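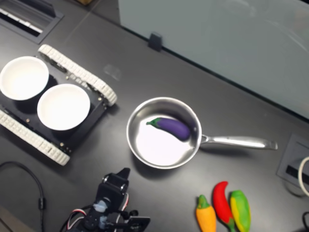
January
By Diane Chan, Ileck Play Goods
Print this page | E-mail this page

Ileck Brings Its Numeck Pretend Vegetables to Family Kitchens and Classrooms

ABUGRI – Ileck Play Goods is very happy to share the news that Numeck, our new line of pretend vegetables, will be in stores this spring, and we would like to thank all the parents, grandparents and preschool teachers who have been writing to us (often at great length, and we do read every letter!) to ask when it would be ready.

Numeck grew out of a simple thing we kept hearing from families, that the little ones didn't much care for the tiny plastic pots in the toy box and went straight for the real ones in the cabinet. So we sized our vegetables to go with the pans and bowls people already own. A shiny purple eggplant settles nicely into an ordinary steel saucepan, and there is still plenty of room left for whatever else the cook has decided belongs in the soup.
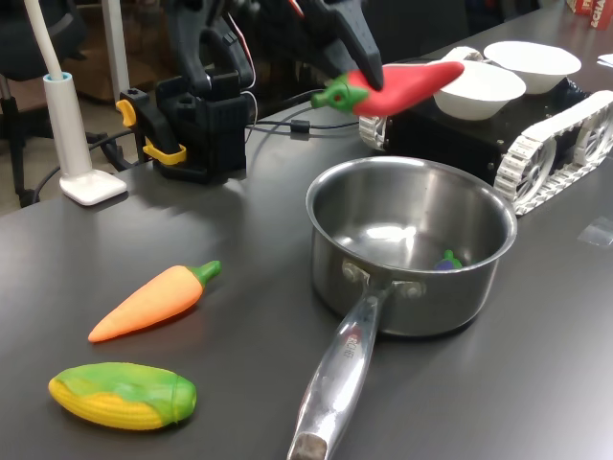
The red chili pepper has been the early favorite with our own families here in Abugri, and we spent a good many months on it, going back and forth over the shade of red and the curve toward the tip until everyone was pleased. "My daughter served me chili pepper soup for breakfast, lunch and dinner, and then she wanted to know why I hadn't finished it," said Diane Chan, who looks after the Numeck line at Ileck. "I think that is when I knew we could stop fussing with the color."

Over the fall we lent early sets to 86 homes and classrooms, and what came back was a stack of lovely notes, a few drawings and a long list of recipes. Plenty of children sorted by color. Others gave each vegetable a name and put it to bed in a bowl. One preschool class ran a soup stand for the whole month, with prices that went up every time a teacher walked by. 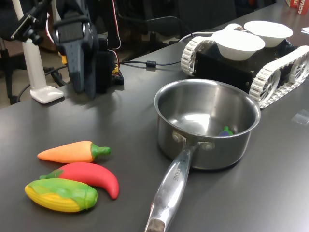
Where to Find Numeck

The first run is 2,000 sets, and we expect them on the shelves at Nilto toy stores in March. Preschools and libraries can also order from us directly, and the first 200 to do so will receive a booklet of pretend recipes, put together from the ones families sent us. Please use only clean, cool cookware for play, and wipe the vegetables with a damp cloth when the day's cooking is over.

Stores that would like to carry the line are warmly invited to write to Diane Chan at our Abugri office.

Contact Us | Copyright Ileck Play Goods. All rights reserved. | Back to Top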